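What the wrist camera gets wrong about blue crates

Posted by Kurniawati Wijaya in August | 14 comments | Print | E-mail this post
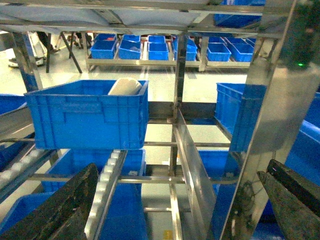

The rack from between the gripper fingers. So much blue!

Okay, so I promised a results post back when I was still complaining about cables, and I finally have results. Grab a coffee, it's a bit long.

Quick catch-up for anyone who landed here from the Zikier post: I've been working on how a picking arm decides which crate to reach into when all the crates look the same. Our crates are all shades of the same blue, they sit on several levels, and there's shiny steel between them that happily reflects more blue back at you. The old method (I'll call it the one-look method) takes a single wrist view, finds anything crate-shaped, and goes for the best match. It works great on a tidy bench. On the rack at Hurbridge it was kind of a mess.

Look at the long flat guide plate running down at an angle in the photo. It picks up the color of the crates around it, and the one-look method kept deciding that the plate was a crate wall. Which, fair enough, I'd have trouble too if I only got one glance from down there! Then there are the little blue bins on the shelves way in the back. To a detector with no good sense of distance, a small bin far away and a big crate partly hidden behind a steel panel are pretty much the same thing.

So the new idea is almost embarrassingly simple. Before it commits, the arm shifts the wrist 40 millimeters sideways, looks again, and checks how everything moved. Near stuff slides a lot between the two views. Far stuff barely slides. And reflections are the fun part, they slide the wrong amount for the surface they're sitting on, so you can throw them out. I've been calling it the nudge in my notes and now everyone at work calls it the nudge, so I guess that's its name. (Sorry, Lumbantobing folks, I know you wanted an acronym.)

We ran 451 trials with the nudge. Every trial used the same rack, but I moved the target item to a different crate each time and swapped what was in the neighbors. Picking the right crate went up to 97 percent. The one-look method on the same setups got 70. I reran the scoring script twice because I was sure I'd messed up the labels. I had messed up the labels, but only on the warm-up trials, and those don't count toward the total anyway.

What I want to be careful about: that number is for picking the right crate. It says nothing about getting the item out. The soft white things are still a pain. When one is tucked into a back corner with just its top edge poking over the rim, the arm can know exactly which crate it wants and still come in at a dumb angle and bump the wall. I haven't scored those grasps properly yet, so no number from me on that until I do.

The misses were interesting too. Most of them came from crates that were mostly hidden behind an upright, where the sideways shift made the visible bit of crate disappear completely. You nudge, and the thing you were trying to check is gone. I tried nudging the other way when that happens and it helped in the handful of cases I replayed, but that's me poking at it after dinner, so please don't quote it.

The other cost is time. A second look means moving, settling and grabbing another view, and the settling is the slow bit. Somebody on the Mirkley mailing list asked why I don't just look while moving and skip the stop. I tried! Everything smeared and the slide measurements went to mush. A faster shutter might fix it but then the darker lower levels get noisy, and I really don't want to bolt lights on the wrist if I can avoid it. There's barely room for the cable as it is.

Next up is picking the nudge direction on purpose, so it goes toward open space and away from whatever post is in front. I also want to try an up-and-down version for the lower levels, where the roller tracks get in the way. If you've done anything like this with shiny racks, please leave a comment, especially if it flopped. I'll clean up the scoring script and post it once I've taken out the rude variable names.

Shares: 23 | 14 comments | E-mail this post | Print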